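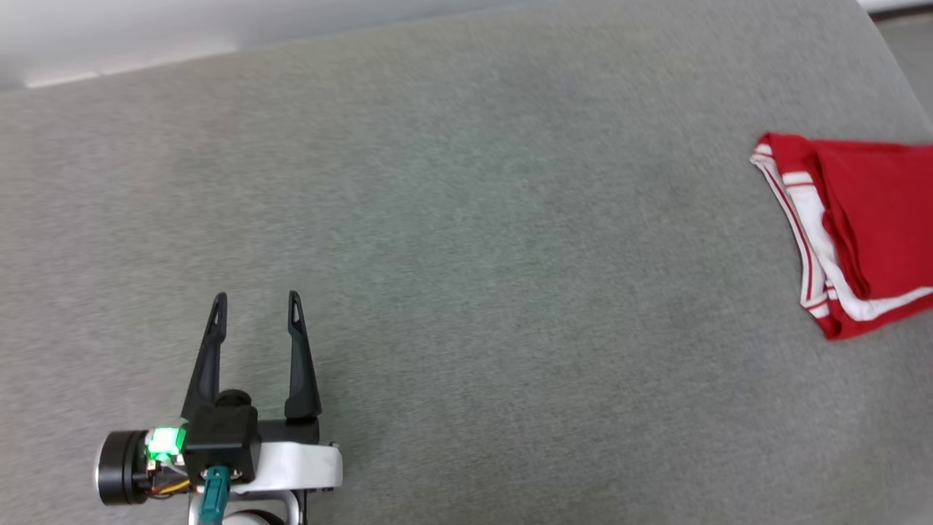
Good evening, and thank you for coming out when you could have been at home with your feet up. (Pause here, let the people at the back find a chair.)

I want to talk tonight about mending, and mostly about armchairs and settees, because that's where I began. My grandmother had a Holmgren two-seater that had been in the front room since before my mother was born, and when the arms wore through she simply turned the covers and carried on.

We use cookies to improve your visit. Accept all | Manage settings

So, choosing cloth. Do take your time over this! Ask for a proper sample, a big one, and live with it for a week, morning and evening, with the lamps on and with them off. A plain weave with a bit of fleck in it forgives an awful lot. I bought mine from Brisari in April and I'm still pleased with it, even if the bill did come to £276 and I had to have a little sit down.

(Tell the Neludley story if there's time. Leave out the bit about the van.)

Now, Valentyna Kushnir taught me to cut the seat panel first, while you're fresh, and to chalk an arrow on the back of every piece so the grain all runs the same way. I forgot once. I unpicked the whole of a cushion at 2 in the morning, muttering.

Webbing next. Hold up the old strip and pass it round, and remember to get it back this time.

Then questions, and tea is through the double doors on the left.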